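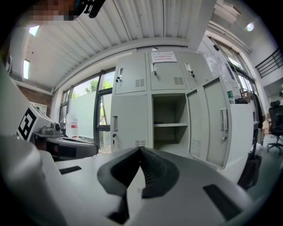

Light gray metal locker cabinet

Sticky paint on metal lockers, three weeks later??
posted by Jurgita Žukauskas, 16 Apr 2019

Hi all, first time asking something on here so go easy on me. I bought an old school locker unit at the Lumcombe flea market for my mudroom (30 bucks, plus a pizza for my brother-in-law's truck). It was an ugly mustard color so I gave it a light sanding, wiped it down with dish soap and water, and put on two coats of leftover latex wall paint. Pretty sage green, I was so happy with it!

Well, three weeks on and the paint still feels tacky. The doors glue themselves shut overnight, and when I pull them open in the morning little strips peel off along the edges, right down to the mustard. My fingernail goes straight through it too. I've had a fan on it, I've had a heater on it, I've left it alone. The can says Abernathy Interior Eggshell and I think it's from when we did the dining room, so maybe five years old? Can I just put a clear coat over the top and be done, or do I have to start over? I really don't want to start over.

Inese Juška
You have to start over, sorry! I did the same thing with a filing cabinet and tried the clear coat trick. It stayed soft underneath and then the clear coat wrinkled, so I had two messes to get off.

Wall latex doesn't hold well on slick factory enamel unless there's a bonding primer in between. The good news is that if it's peeling that easily, most of it will come off with a plastic scraper and warm soapy water. Do the doors first, lying flat on an old sheet (take them off the hinges if you can, and tape the screws to the back of each one or you will lose them, I lost four). One caution, old school furniture sometimes has lead paint under there, so get a test kit before you do any more sanding, and please don't dry sand it until you know.

Once it's clean, scuff it with 200 grit, wipe with denatured alcohol with the windows open, then one thin coat of bonding primer. Leave that overnight. For color I'd buy a small can of enamel made for metal. Thin coats, and keep the doors propped open for a good week even if they feel dry. Stick-on felt dots in the corners help a lot too.

Indrek Mockus
just spray it. two cans, outside, no wind. took me an afternoon

Jairo Yupanqui
What Inese said, mostly. I'd go a little finer than 200 and finish with 300, but that's me being fussy. Also check the age of that paint. If it froze in the garage even one winter, it may never have cured right on anything. Mine went lumpy like cottage cheese and I still painted a whole bench with it. Good luck with the green, and post it when it's done!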